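Workshop notebook, Tonddale bench
Saturday, May

Subject: neutral-cure silicone on honed and polished stone, staining trial, second reading

The second reading of the Mendthorpe sealant trial was taken at 9:40 this morning. Of the 12 stone offcuts prepared, 5 now show a visible halo at the bead. All of these are the pale limestone supplied by Amaral. The granite offcuts remain clean. The primer was applied to half of each piece, and the halo is narrower on the primed side, although the difference is small enough that a third reading is warranted before anything is reported to Grukemgate.

Bead width was held at 5 mm throughout. One limestone piece was knocked from the rack during the week and its label has come away. It has been re-labelled by elimination and should be treated with caution.

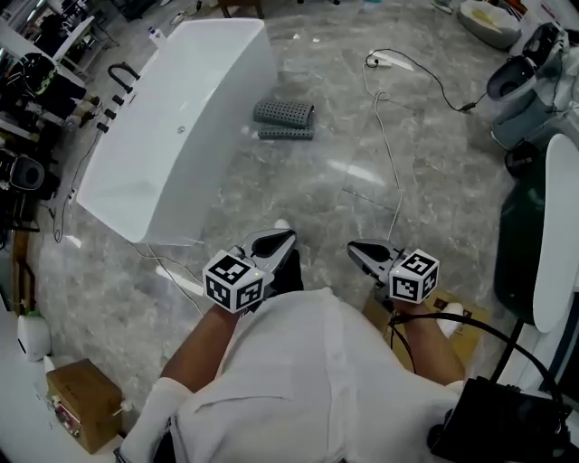
Marble is to be added to the trial. The current set contains none, an omission Timothée Besnard raised when the programme was first circulated, and it is the stone our clients most often ask for in bathrooms. Offcuts should be 300 mm long and finished on one face only. Grey is preferred to white for the first batch. A polished grey marble floor with a white freestanding tub on it is the sort of room the guidance note must cover, and a dark halo may be harder to judge by eye on a grey ground. A colour card should therefore be placed beside every piece at each reading.

Timothée has asked whether the sealant should also be tested against bath cleaner. Agreed in principle. The cleaner is to be diluted as directed on the bottle and wiped on, not pooled. Contact time is still to be settled; he favours 40 minutes and I would accept less.

Outstanding: the curing cupboard was almost empty of fresh cartridges at close. Check the batch numbers before opening the new carton, and do not mix batches within a single stone type. The third reading will be entered on the facing page.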